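Thursday, April 16, 2026

I walked home from work today, the whole way, for the first time this year. The bus number 11 was standing at the stop with its doors open, and I let it go. I wanted to know if the path by the canal was dry again. It was dry in most places. Near the second lock there is still mud, and I had to go on the grass and hold the fence with one hand, like an old lady on a boat.

I have lived in Cimthorpe for two years now and I still learn the names of birds here before I learn the names of streets. Today I saw the heron again. It stood under the bridge on the Wedholm side and did not move even when a bicycle came by. In my language we have a word for a person who stands like this, waiting and a little offended. I tried to find the English word for it and I could not. "Sulking" is close but it is too young. A heron does not sulk.

The garden letter has come at last. I put my name on the list for a plot in March of last year, and I had stopped hoping. It is a small plot, near the water tap, and the rent is very low. The letter says I must keep the path clear and that I may not build anything higher than the fence. I read it three times with the dictionary because of the word "forthwith." I must sign it forthwith. I signed it at the kitchen table before I took off my coat.

Now I think all the time about beans. My mother planted them on the south side, always with the sticks first and the seeds after, and I want to do the same. I also want onions, and one row of something useless and pretty. At the Faltik shop they sell seeds in paper bags, two for the price of one until Sunday. I bought beans and poppies. The poppies are the useless thing.

The soil, I am less sure. I went to look at the plot after supper and took up a handful, and it was heavy and gray and kept the shape of my fingers. The lady from the next plot told me to bring sand, and then her husband told me never to bring sand. They discussed it for 15 minutes and forgot me. I will ask at the library, where they have a good shelf on gardens.
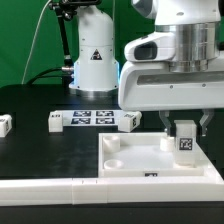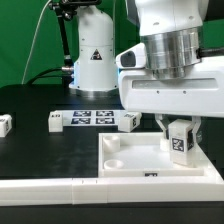 When I came back it was already dark on the stairs and I could smell that somebody was frying fish. I called my sister and told her about the plot. She laughed and said I killed her basil when I was nineteen - this is true, but it was on a window with no sun, and I do not accept it as evidence. She will send me the beans from home also, the brown ones with the white eye. I don't know if it is permitted to send them by mail. I must find out before she goes to the post office, because she does everything quickly.

The rent for the flat goes up to 737 from next month. I wrote it in the book and closed the book. Shehu, the bakery, had the dark bread again today, and I ate two slices standing up.

Tomorrow: gloves, string, return the library book about the lighthouse.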